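The Red One

1. The Lid

Uyên Lý had a rule for the first hour of work, and the rule was that she did not touch anything. She sat on a low stool in the passage of the flat in Drinham with her notebook on her knee and let the arms do the laundry.

Her question was a small one. When a robot takes clothes from a deep place, should it choose the piece that is easiest to see, or the piece that lies on top of all others? Kim, the program she had inherited, always chose by color. Lunen, her own, chose by what was lying on what. She had written 3275 lines of it since March, and she was proud of perhaps 20.

"Which one is running now?" asked her brother from the kitchen.

"I don't know. The computer decides and keeps it secret until evening."

"Even from you?"

"Especially from me."

He thought this was a strange way to live. She tried to explain that a person who loves one of two methods will see it win, even when it does not. In Prarnberg, where she studied, her professor had thrown away a full winter of results for this reason. He did it without anger, and he made tea afterwards.

The right arm was holding the red cloth over the front of the washing machine. The left one waited with nothing in its fingers. Uyên wrote "red, right hand" and then the number of the trial, 2133, and she underlined it for no reason. 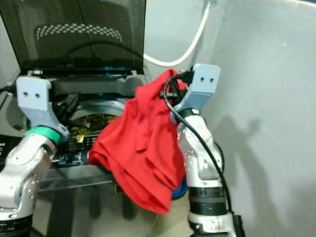
2. The Basket

The basket was the harder half. In the drum the walls help you, her professor used to say, but in a heap every piece of cloth is a neighbor of every other piece. Both grippers were down at the clothes now, and the red lay between them, over the white and over the black.

"It's the same choice for both," she said quietly. "Red is the brightest, and red is on top."

"Then it is a good one?"

"It's a useless one. Both programs will take the red, and I learn nothing."

She turned the page. For a minute she felt the wish to go and push the red garment under the white one – only a little, only to make the question fair. Her hand was already off the notebook. She put it back, and wrote: "No difference possible. Keep in the count."

In the evening the computer opened its secret. Lunen had dropped four pieces fewer than Kim, over the whole day. It was a smaller number than she had hoped for, and she copied it into the table without rounding.
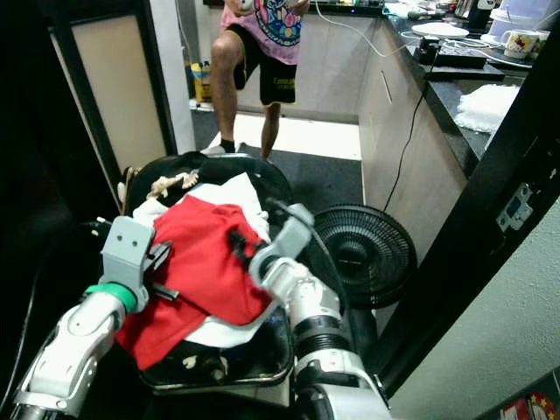 3. The Letter

"Dear Professor," she wrote that night, "the difference is four. I do not yet believe it, and I would like to repeat the day with the clothes put in by another person, so that I cannot help them."

She read the sentence again and took out the word "yet". Then she put it back and went to look for the charger.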